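About Cindance

Overview

Cindance is a film preservation and repertory screening company. We inspect, repair, scan and catalog narrow-gauge and 35 mm prints, and we project a selection of them to the public. The company operates from two sites. The Verkham building holds the vault, the inspection benches and the scanner. The Groltari is a single-screen theater with 287 seats, where restored titles are shown in the format they were made in when a safe print exists.

The collection

The vault currently holds 1488 reels. Most are feature prints from regional distributors that closed or changed over to digital delivery. The remainder are shorts, trailers, newsreels and a small group of industrial films. Holdings are listed by reel and by title, as many titles are incomplete. An entry in the catalog gives gauge, stock, length in feet, sound format, shrinkage, splice count and a condition grade from one to five.

Nitrate stock is not accepted. Owners of nitrate material are referred to an archive licensed to store it.

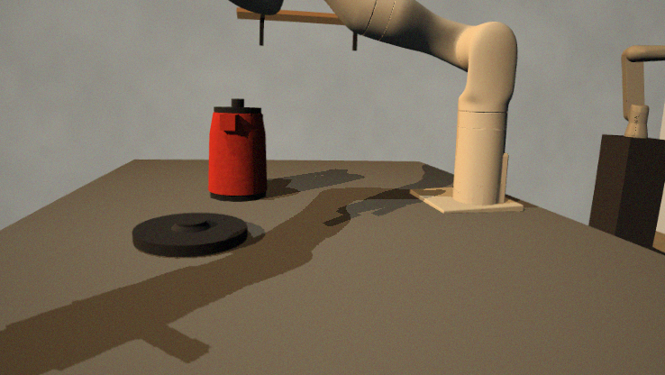 Acetate prints are tested for vinegar syndrome on arrival. Test strips stay in the can for 24 hours at room temperature and are read against a color scale. Reels at level two or higher go to a separate cold room with its own air handling. Polyester prints skip this test but are checked for edge damage and lamp scorching.

Inspection and repair

Each reel is wound by hand across a light table at low speed. Failed tape splices are removed and remade. Torn perforations are repaired with clear polyester tape, and cement splices are left alone if they hold under light tension. We do not cut frames to make a repair easier. If frames are already missing, the gap is logged with its footage position so that it can be matched to another print later.

Cleaning is done after repair. Particle transfer rollers are used first. Solvent cleaning is reserved for prints with oil or adhesive residue, and magnetic-striped prints are never cleaned with solvent.

Scanning

Scans are made on the Dekker line, our in-house name for the scanner and the storage behind it. Standard output is 4K for 35 mm and 2K for 16 mm, saved as uncompressed image sequences with a checksum for every file. Optical soundtracks are scanned separately and synchronized by frame count. Two copies are written to tape and stored at different addresses - one at Verkham, one off site.

Grading follows a reference print where one can be borrowed. Where none exists, the grade is kept conservative and the notes say so. Grain is not removed. Dirt and scratch removal is done manually on request, and the untreated scan is always kept.
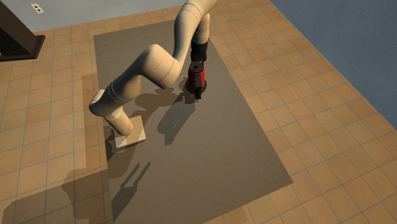
Screenings

The Groltari runs 53 programs a year, with a break in August for projector service. Programs are grouped by director, studio, cameraman or print source. Silent films are run at a speed set after a test viewing, usually between 18 and 22 frames per second, and the speed used is printed on the program sheet. Aspect ratios are masked correctly. No trailers for current releases are shown before the feature.

Doors open 30 minutes before the start time. Changeovers are made by hand on two projectors, so there is no intermission unless the film was released with one.

Services for outside clients

Inspection and scanning are open to collectors, families, schools and distributors. Quotes are given after inspection, as footage written on the can is often wrong. Normal turnaround is 60 working days from approval of the quote. Clients keep ownership of the film and of the scans. Material is returned on new cores in vented cans, with the inspection report enclosed.

Deliveries to Verkham are received from 9 a.m. to 3 p.m. by arrangement. Please label every can with a name and return address before shipping.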